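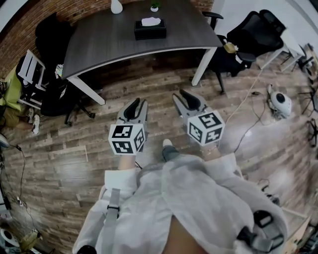

# School-Year Questions

Last updated Sunday, October 27, 2024

These are the questions that come in most often through the contact form on this blog, mainly from parents with one child starting school and another moving up or changing schools. The answers describe what we do in our house. Check dates and rules with your own school.

## Mornings

**What time do your kids get up?**

The younger one gets up at 6:40 and the older one at 6:55. The younger one eats slowly. The bus stops at the end of Ketholm Road at 7:50, and we leave the house at 7:38.

**Do you pack lunches the night before?**

Sandwiches and fruit, yes. Anything with crackers goes in the box in the morning. Crackers packed overnight next to cut fruit go soft, even in a divided box.

**How do you handle a child who won't get dressed?**

Clothes are chosen on the previous evening and placed on the chair, socks included. No changes after breakfast. This rule took most of September to settle and was broken often in the first two weeks.

## Two schools, two calendars

**How do you keep track of two calendars?**

One paper wall calendar in the kitchen, one color per child. School closings are entered in August from both district PDFs. Everything else is entered on the day the notice arrives. I tried a shared phone calendar for one term. My husband had alerts turned off and missed a half day, so we went back to paper.

**What do you do when the days off don't match?**

We had 4 mismatched days on this year's calendars. Two are covered by my mother, one by me, and one is still open. If your employer allows it, ask for those days as soon as the calendars are published.

**Is the drive to the second school worth it?**

It adds 158 miles a month to the car. For us the answer is yes, mainly on account of the music program. I'd look at it again if the carpool with the Joly Street families ended.

## Starting school

**How did you prepare your youngest?**

- Walked the route twice in August, at the real time of day.
- Practiced opening the lunch box, the water bottle and the yogurt tube without help.
- Read the teacher's welcome letter aloud more times than I'd like to count.

We did not do letter or number drills. The teacher said at orientation that she would rather have children who can put on their own coats.

**Did she cry at drop-off?**

Not in the first week. She did on the second Monday, and again on the Tuesday. Her teacher asked us to keep the goodbye under a minute and to leave by the same door each day. The crying stopped by the following week. A late reaction like this is common, according to the school's parent handbook.

**How much does she nap now?**

She doesn't, but bedtime moved from 7:45 to 7:15. On Fridays it is sometimes earlier.

## Money and supplies

**What did you spend this fall?**

The total for both children was $516. That covers supplies, shoes, two backpacks, gym clothes and the instrument deposit. It leaves out lunches and gas.

**Which name labels do you use?**

Iron-on labels from Jarnis for clothes, and plain laundry marker for everything else. The iron-on type holds on cotton. It peels from stretch fabric — leggings especially — after several washes.

## About this page

**Can I print your checklist?**

Yes, for home or classroom use. The August checklist has been downloaded 1,294 times, and the current version is the one with the Cilta font at the top. Earlier versions list the wrong sheet size for the labels.

**Do you take guest posts?**

Occasionally. Carys Wynne wrote the spring series on changing schools mid-year, and questions on that subject go to her through the same form. Put her name in the subject line.

**Why didn't you answer my message?**

I read messages on weekends. If two weekends have passed, send it again.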